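Open day at the Rellivent case works, Skarnmont

I have wanted to see how a phone case gets made ever since I started selling them from a market stall, so when Rellivent opened its doors on 14 May 2021 I was at the gate early with a notebook and a bag of broken cases (more on those later!). The works sits at the bottom end of Skarnmont, behind the bus depot, and you'd walk right past it if it weren't for the smell of warm plastic.

Our group was led by Štěpánka Brabec from the molding shop. She talks fast and she loves her machines, and I could have listened to her all day. We started with the pellets, which arrive clear and get their color in a mixer that looks like something out of a bakery. Then we moved on to the presses, where the hard inner shell is shot first and the soft outer layer goes over it in a second mold. I had always thought the layers were glued. They aren't, and once you've seen the little channels where the soft material locks in, you start checking every case you own.

Press 21 was running the Pistby, their slim model, in a dark green I liked so much that I asked twice when it would be in stores. Each shell drops onto a belt, gets its camera opening checked against a gauge, and goes into a tray. Trays hold 200. A tray with one bad corner in it goes back to be sorted by hand, and the rejects are ground up for the inner shells of the next run.

Halfway through there was a break for coffee and poppy seed cake, and I used it to catch up on my notes and compare cases with a couple from Jelínek who repair phones for a living. They go through cracked screens by the drawerful and had very firm opinions on raised edges. 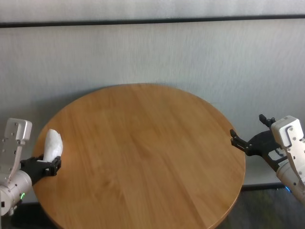
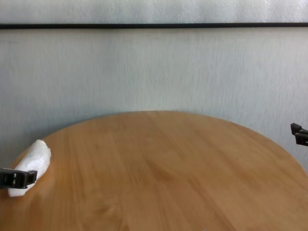 Round table with a wood finish, two views

After the break we got the drop room, and this was the part I'd come for. Kamil Paulík runs it, and he let us choose the angle. Dummy phones go up in a clamp, the clamp opens, and down they come onto a steel plate - flat, on the edge, on the corner. Corners are the hard one. He keeps a shelf of failures going back years, and he went through my bag of broken cases one at a time and told me how each had been dropped. He got the one I'd shut in a van door straight away.

What I'll remember is sample 211, a Pistby with an extra rib inside each corner. It's still being tested, and Kamil wouldn't say if it will ever be sold, but we all got to bend it and it springs back beautifully.

Practical bits: the tour takes 2 hours, closed shoes are a must, and ear plugs are handed out at the door. Photos aren't allowed by the presses. There's a small shop at the end with seconds at half price, cash only. I came home with four cases and no change for the bus.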